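Review: the Ostulard field rules pack for outdoor ground robots
Reviewed by Kirsty Innes
2020-03-11

The Ostulard pack is a printed ring binder, a set of wipe-clean cards and a folder of blank forms. It is meant for small teams who drive ground robots outdoors on land that other people also use. It sells as a set of good practice rules and makes no claim to be a standard, though it borrows the shape of one: numbered clauses, "shall" for things you must do and "should" for things you ought to.

We used it through February for route trials with a single wheeled robot. Alfie Whitlock drove, Yanti Krishnan walked as safety lead and I kept the paperwork. We paid for our copy.

What you get

The binder runs to 137 pages, which sounds worse than it is. A good third of that is forms. The rules themselves are split into 19 clauses, and there are eight cards for use on the day. The cards cover the walk-through, the stop test, speed, crossings, buildings, weather, handover and incidents. They fit in a coat pocket and the print is large enough to read at arm's length.

Route survey

This is the strongest part. The pack asks you to walk the whole route before the robot goes anywhere, and to split it wherever the surface or the use of the ground changes. Each stretch then gets its own line on the form, with its own top speed and its own place to stop.

I had thought this would be fussy. On our site it worked well. The gravel road by the white building went down as a separate stretch from everything else, for three reasons: loose stones, room for vehicles to turn, and steps from an entrance where a person could come out facing the road. Under clause 6 a doorway or stair with a view blocked by a wall or canopy has to be treated as a crossing, even when nobody is using it. We would have missed that on our own form, which only asked about roads and gates. 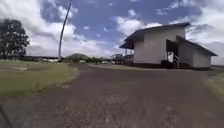

Stop test and safety lead

The stop test is simple. Before each run, with the robot on the same surface it will drive on, you press the stop button on the handset and measure how far the robot travels. If it goes further than the figure on your form, you don't run. You repeat it after a battery change, and again when you move to a new surface.

The safety lead shall not drive, film or take notes, and has the last word on stopping. Yanti liked this clause more than any other. Alfie found it slow at first, as he was used to one person doing both jobs. The pack also says the lead stays within 20 metres of the robot. That is fine on open ground, but the clause doesn't say what to do if the two of you lose sight of each other behind a building. I wrote to Nutport, who publish the pack, and Ningsih Pelupessy replied that loss of sight should be treated as a stop. It ought to be in the text.

Paths and open ground

Clause 9 deals with shared paths. Walkers have right of way, the robot keeps to one side, and it waits off the path if there is level ground to wait on. You have to note any joint, crack or lip that runs across the path, and the soft edge where the paving gives way to grass. You also note the crest of any rise, and the speed limit drops before it — the point being that a driver standing back can't see what is on the far side.
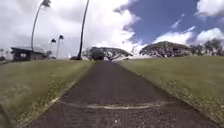

My one complaint with clause 9 is that it treats a quiet path and a busy one alike. The same walking-pace limit applies whether you can see a long clear stretch ahead or not. Annelies Brouwer, who runs a similar robot at Skustness, has added a local rule for long sight lines and had it signed off by her landowner. The pack does allow this, but the form for it is at the very back and easy to miss.

Things I would change

The incident form asks for too much. It has one layout for a scuffed bumper and for a person being hurt, so small things don't get written down. We made a half-page version for near misses.

The weather card is thin. It covers rain and wind but says nothing on low sun or fast-changing cloud, both of which can upset cameras.

The binder rings are weak and ours bent in the second week. The cards have held up.

Compared with the Győri checklist

We used the Győri checklist before this. It is a single sheet and much quicker, and for a fenced yard I would still pick it. It has nothing on the public, though, and it leaves the stop distance up to you.

Who it suits

Teams of two or more working on shared ground. A person working alone can't meet the safety lead clause and shouldn't buy it hoping to. Allow a full day to read it and fill in the first survey. Later surveys took us a morning each.

Four out of five. I would buy the next edition if the incident form is sorted out.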